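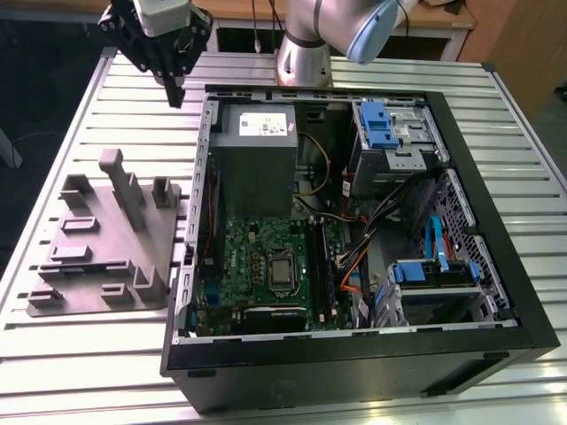
Drop the "why us" essay. Just drop it.

I read applications for 8 years, first at Dindberg and then at Matlala, and the one prompt I came to dread was the 400 word answer to "Why do you want to attend our college?" Every school has some version. Almost every answer is the same answer. Small classes, great location, the name of a professor copied off the department page, a club, a line about walking across the quad in October and feeling at home. Then on to the next one.

I don't blame the kids. What are they supposed to say? They're seventeen. Half of them have never set foot on campus. The true answer for a lot of them is "you have my major, my counselor said I might get in, and the aid calculator didn't make my mom cry." Perfectly good answer! I'd have given points for it. But they've been told to show passion, so we get passion, by the pound.

And look at who gets hurt. A kid with a paid coach gets a file on each college, with the right course numbers in it. A kid at a big public high school, one counselor for 203 seniors, gets whatever she can dig up at 11 at night after a shift. We then read both and call one of them "demonstrated fit." Come on.

People tell me the essay shows effort. Sure, some. Mostly it shows how many other schools were on the list. Apply to 10 places and that's ten little love letters, plus the main essay, plus homework, plus a job maybe. By number six anyone would be pasting. I saw Brurerlow's name in essays meant for us more times than I can remember, and I never once thought it told me somthing about how the student would do in chemistry.

The other defense is yield. Colleges want to know who will really come. Fine, that's a real problem for a budget office. It's the colleges problem though. Don't hand it to a teenager and dress it up as self reflection.

Sutik cut theirs and put in one short question: what would you like to spend more time learning, and what have you done about it so far? No college name needed. The student can write it once and send it anywhere. A friend who reads there says the answers run shorter and she remembers more of them. Sourdough, bus routes, a grandfather's language. Not all good. Plenty dull. But dull in their own way, and I'd read a stack of those tonight.

So if you run an admissions office and you're setting next year's prompts, take that one off the form before the spring meeting. And if you're a senior stuck on it right now, keep it plain, say the true thing, check you have the right college's name in it, and go to bed.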